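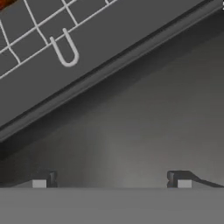 Praltley Technical Centre
Open Day Demonstration Checklist: Simulated Kitchen Station
April 2024

Reviewed by: Mahtab Taheri, Visitor Programs
Station operator: Rinix
Form 1207, four sections. Comments are to be entered against every item, including those marked satisfactory.

Section A – Visitor area

A1. Walkway between the entrance and the station clear of bags and cables.
Satisfactory. The power lead to the second monitor was taped down before doors opened.

A2. Barrier in place at the front of the operator's desk.
Needs attention. The barrier was in place but could be moved by a child leaning on it. A weighted base is to be requested from Kazemi.

A3. Room capacity notice displayed and legible from the door.
Satisfactory.

A4. Seating available for visitors who cannot stand for the full session.
Satisfactory. Two further chairs were brought from Room 455 at the operator's request.

Section B – Demonstration content

B1. Operator states at the start of each session that the task is run in simulation.
Satisfactory. The statement was made clearly in both sessions attended. Visitors arriving late did not hear it, and a printed sign is recommended.

B2. Items used in the task are recognizable to a general audience.
Satisfactory. The item in the dishwasher was a cooked drumstick, on a white wire rack. Several visitors asked why food had been chosen over a plate or cup. The operator's answer was suitable, though long for the younger groups.

B3. View from the gripper shown on a screen that visitors can see.
Satisfactory, with comment. The gripper view looks steeply upward at the rack, and some visitors had trouble working out which way was up. The operator should point out the rack and the fingertips before starting the task. 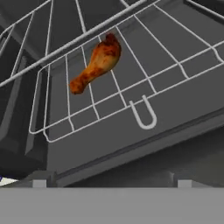 B4. Operator able to pause the task when a visitor asks a question.
Satisfactory. Paused and resumed on request in both sessions.

Section C – Equipment and electrical

C1. Test tags current on all leads and power boards.
Needs attention. One power board, asset 2079, carried a tag due for renewal in July. It may remain in use until then – the date has been passed to the equipment register.

C2. Workstation vents unobstructed.
Satisfactory. Brochures stacked against the rear vent were moved during the inspection.

C3. Clikora software login locked when the desk is unattended.
Not satisfactory. The desk was left unlocked over the lunch break. This was raised with the operator and corrected the same afternoon.

Section D – Close of day

D1. Station powered down and monitors switched off at the wall.
Satisfactory.

D2. Visitor comment cards collected and returned to the front desk.
Satisfactory.

D3. Outstanding items assigned.
A2 to Kazemi. B1 signage and C3 reminder to Rinix. C1 to the equipment register.

Result: approved for further sessions, subject to completion of A2 and C3.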